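## 3. Sorting the Lirkstead prayer slips

I should say straight off that I never set out to study prayer slips. I was after the sermon registers. But the slips were in the same cupboard, 2,142 of them, tied in bundles with garden string, and after one wet April morning of reading I'd more or less dropped the registers for good.

Each slip is a request left in the box by the north door at Lirkstead. Some are a name and nothing else. Some run over both sides and up the margin (my favourite asks for patience with a brother-in-law, then spends nine lines explaining why patience hasn't worked so far). I typed up the lot, spelling and all, and put them into Totum, the little indexing program we use in the department. Totum doesn't like apostrophes, so there's a fair bit of hand correction behind these numbers.

### 3.1 What people asked for

I started with the headings from Wragg's older parish handlist: sickness, the dead, travel, work, thanks, and a bin for everything else. They held up better than I expected. Sickness came out far ahead, with 1,018 slips, and most of those name one person only. Thanks was much smaller, about 200, and I'd be wary of reading ingratitude into that. Howard Entwistle, who read an early draft, pointed out that people at Lirkstead also gave thanks aloud at the evening service, so plenty of it would never have reached paper.

The awkward slips were the ones that asked for two things at once. "For Mum's hip and for safe travelling" is sickness and travel, and I went back and forth on it for weeks. In the end I counted each slip once, under whatever it mentioned first. Alfie Pickering thinks this is a mistake and that the last request is often the one that matters -- people work up to it, he says. He may well be right. I tried his way on the Graltlow bundle and the travel heading grew a little, though the overall order stayed put.

### 3.2 Who they were speaking to

Here I had to go carefully. Many slips have no opening address at all, and it's tempting to supply one. I left them blank. Where there is an address it's nearly always "Lord" or "Dear Lord", with a scattering of saints, and now and then the vicar, as if he were going to pass it on. A few are plainly written to the person being prayed for -- "get well soon love" and so on -- and I've kept those in, whatever Wragg would have said.

**Figure 2.** Simulated robot arm with its black gripper above a white rectangular sink basin, marble countertop.

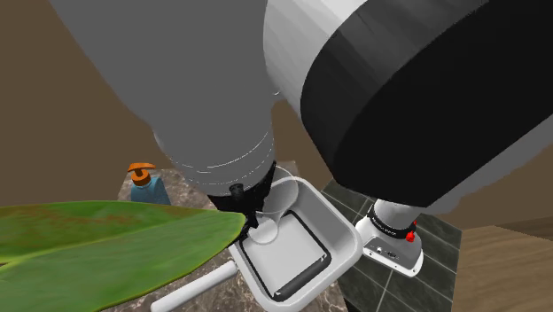
### 3.3 Handwriting and repeat visitors

I made only a light attempt at matching hands. Pencil smudges badly, and people write differently when they're leaning on a pew end. Where I felt sure of a match I've marked it in the index with a small r.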